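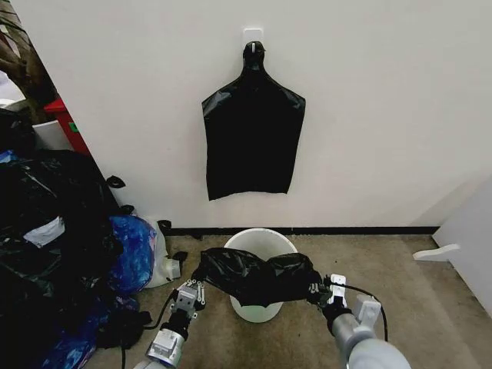
Mimoza Vukadinović has collected concert posters since she was a student, and in December she will sell 300 of them through the auction house Skurnen. "My apartment is small, and the posters need a better home," she told me.

The piece she expects to go highest is a tour poster of the folk group Dalisay, signed by all four members. The estimate is $800. "I paid $8 for it at a flea market – the seller did not notice the signatures," she said.

Two posters she will keep. "They are from the first concert I went to with my sister. One has a big tear, but I never wanted to repair it."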